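Skerkdale Household Objects — mugs and mug trees subset
README, last touched 29/12/2025

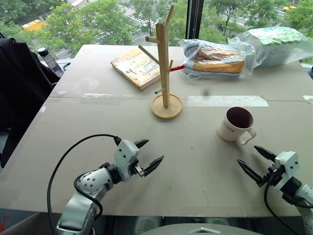
Tabletop with mug tree, HOME mug, paperback, bagged shoe.

What this is

Notes and labels for the mug part of the Skerkdale set. Things people keep on kitchen and hall tables, grouped by activity. This part covers hanging mugs on a mug tree and taking them off again. Other parts (shoes, books, bags) have their own READMEs, don't look for them here.

Contents

2,920 pictures
382 short sequences
64 table layouts
2 label files, one for objects, one for layouts

Sequences are numbered in the order they were recorded, not by layout. Use the layout file to sort them.

Objects

Mug tree — light wood, round base, angled pegs. Label: mug_tree. Pegs are labeled one by one only where they can be seen. If a peg is hidden, leave it out, don't guess.

Mug — white ceramic, dark maroon inside, HOME in light grey around the body. Label: mug_home. Handle direction is its own field (handle_dir), given from the viewer's side, so lower right means lower right in the picture.

Book — yellow-orange paperback, dark title lettering. Label: book_flat when lying down. Title not transcribed.

Bagged items — clear or see-through plastic. Label the bag first, then whatever is inside if you can tell. The shoe (tan-orange upper, white and grey sole) gets bag + shoe. The flat thing with the pale green and white pattern gets bag + unknown_flat. Please don't upgrade it to napkin or towel, we went around on that in July and Clifford won.

Small red bit by the right peg — strap or pen end, can't tell. Label: red_small.

Table

Beige board, flat, with a seam running across. Seam is the line between "back" and "front" in the layout file. Anything sitting right on it, like the base of the mug tree, counts as seam. Strips of white tape and scuffs are part of the table and not labeled as objects. Same for dark spots.

Known problems

Plastic is shiny and the outlines around the bags are loose. Dont use them for anything that needs tight edges.
Early layouts say "cup" where later ones say "mug". Same thing. Script to fix this is half done.
Items that run past the side of the picture are marked partial, but some got missed — Sutherland batch mostly.
handle_dir is blank for mugs hanging with the handle hidden behind the post. Blank is correct, leave it.

Splits

By layout, never by picture. Neighboring pictures in a sequence are nearly the same and will leak if you shuffle them. Esis and Samari batches can go in either side.

Contact

Labels and layouts: Nathalie Sawatzky
Everything esle, including missing files: Clifford McIntyre

Send the sequence number when you report something, a screenshot alone is hard to track down.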